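Open Access | Household Studies | Research Article

4. What people mean when they say a table is "clear"

We came to this part of the study a little by accident. The Cedine interviews were meant to be about meals, and for the first few visits we dutifully asked about meals, and the people we visited dutifully answered. But again and again the talk drifted to the surface the meals were eaten on, and to the small daily labor of keeping it free. Out of 455 diary entries collected in September, over a third mention clearing, wiping or moving something off a table, often in a half sentence at the end, as if the writer felt a bit silly for bringing it up. We do not think it is silly at all, and we would like to give it some room.

The diaries make plain that "clear" rarely means bare. One woman in the Pichon district wrote that her table was "all clear for supper" and then, two lines later, mentioned the fruit, the radio and her reading glasses. When Apolline Leclerc went back to ask her about this, she laughed and said that those things lived there. Leclerc's notes from that afternoon are the source of the term we use in the rest of the paper, "resident objects" – the things a household has stopped seeing as clutter. Visiting objects are everything else: mail, schoolbooks, a sweater, the screws from a lamp somebody means to fix.
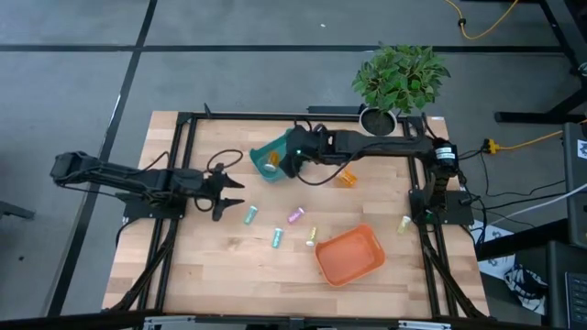
Figure 3. Wooden tabletop with a teal plastic bin.

Resident objects are protected by habit, and it is surprisingly hard to move one. In the Skomine households, where we asked people to shift a single resident object to another room and leave it there, most had brought it back before our next visit, and several could not remember doing so. Containers were the stubborn case. A plastic bin like the teal one in Figure 3 holds a curious middle place, in that the bin itself soon becomes a resident while whatever is dropped into it goes on visiting. People spoke fondly of such bins and a little guiltily too, and many told us they could not say what was at the bottom.

It would be easy to read this as simple untidiness, and earlier writing on the home has sometimes done so. We lean the other way. The families who kept a bin or basket on the table reported fewer quarrels over clearing it, and they sat down to eat closer to the hour they had planned. Stomeck, the smallest of our sites with only 10 households, showed the same leaning, though we would not want to rest much weight on so few kitchens. One father there described his basket as "a promise to deal with it later," and he said it so cheerfully that we wrote it down twice.

There remains the matter of who does the clearing. The diaries were kept by one adult in each home, and that adult was nearly always the one who cleared, so our picture of the others is thin. We return to this in Section 5, where the children's drawings help to fill in some of the gaps.

Contact the editors | Copyright the authors | Back to top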